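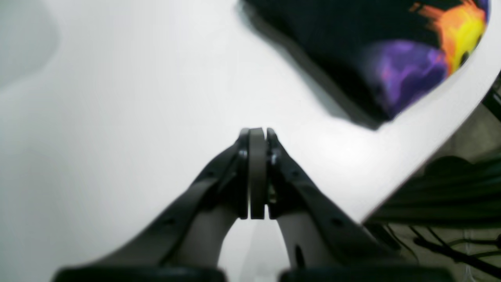
How do I fold a big dark fleece so the edges stay flat and the lint doesn't show?

I have a large navy throw that lives on the back of the couch from October on. The tag is long gone, so I can't say for sure if it's fleece or a brushed knit. It's soft and a little fuzzy on both sides. I want to put it away folded on an open shelf, and I have two problems with it.

The first is the edge. Whenever I fold it, one side rolls over on itself and makes a fat lip, and then every fold after that sits crooked. If I flatten the roll with my hand it comes back when I pick up the other end.

The second is lint. Every pale speck shows on a color this dark. I wash it by itself and it still comes out with bits on it. I've been folding on a white table, so I can see the table isn't dirty, but the bits come from somewhere.

The shelf is a Kelance unit and each opening is 30 cm deep, so the folded piece can't be any bigger than that front to back. I don't want to iron it. I tried a warm iron on an old one and it left a shiny patch.

– posted by tallcupboard
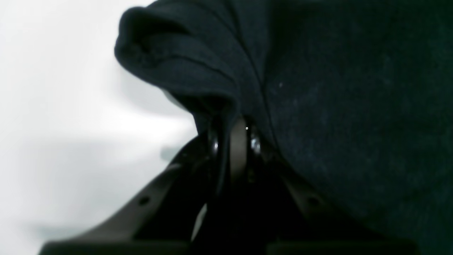
Marwa Samir
Laundry and linens contributor, Luko Home Help

Knit fabrics curl because the two faces pull differently, and a fleece is normally a knit underneath the fuzz. You can't stop it completely, but you can choose where the curl ends up. Most people start at one corner and pull the cloth across. That drags the edge over and sets the roll before you have made a single fold.

Try it in this order.

Spread the throw out fully with the curl facing down. If you aren't sure which way it curls, let one edge hang off the table for a minute and look at it.

Smooth from the middle out to the sides with your forearms. Don't tug on the edges. A pinch at one point makes creases that run out diagonally from wherever you are holding it, and you'll be smoothing those for longer than the folding takes.

Bring the two long sides in to meet at the center, like closing a pair of cupboard doors. The edges that want to roll are now on the inside, with the weight of the cloth keeping them company. Then fold one half over the other.

Now fold up from the short end. For a 30 cm shelf I make my folds 28 cm or so, because fleece is thick and each fold takes up a bit of room. Cut a piece of cardboard to that size and fold around it, then slide it out. I have used the same piece of card for years.

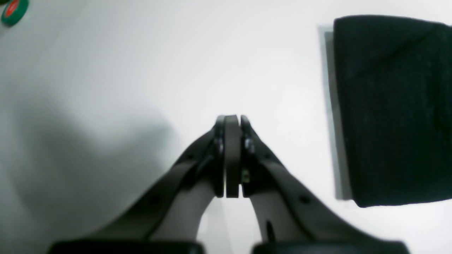 When you get to the last fold, press down with flat hands for a few seconds and let the air out. Put it on the shelf with the rounded fold facing you and the loose ends at the back. If it springs open, lay something flat on top overnight. A couple of bath towels will do.

On the lint: washing alone is right, but look at what was in the machine before it. White towels leave a lot behind in the drum and on the door seal. Wipe both with a damp cloth first. Wash the throw cool and skip the softener. Shake it outside before you fold it, and go over it with a damp rubber glove, always in one direction. A sticky roller works too – it just takes a lot of sheets on something this size.

You're right to leave the iron alone. If the edge is very stubborn, hold a steamer a hand's width away and pat the edge flat when you have put the steamer down.

janis_b

I agree with most of that but I gave up on folding mine and roll it. Fold in half the long way, then in half again, then roll from one end. The curled edge ends up in the middle of the roll and I never see it. It takes more height on the shelf, so measure first. Mine would not fit in the lower openings.

For lint I clean the dryer filter before and after. I also run the throw through 10 minutes on no heat when it is already dry, and a good bit of fluff comes off. There was a woman at Mahrous, the dry cleaner near my old place, who did dark coats with a plain clothes brush and nothing else, and that's what I use on the spots that are left.

pruitt1328

just buy a gray one, doesn't show anything

Contact us | Terms | © Luko Home Help | Back to top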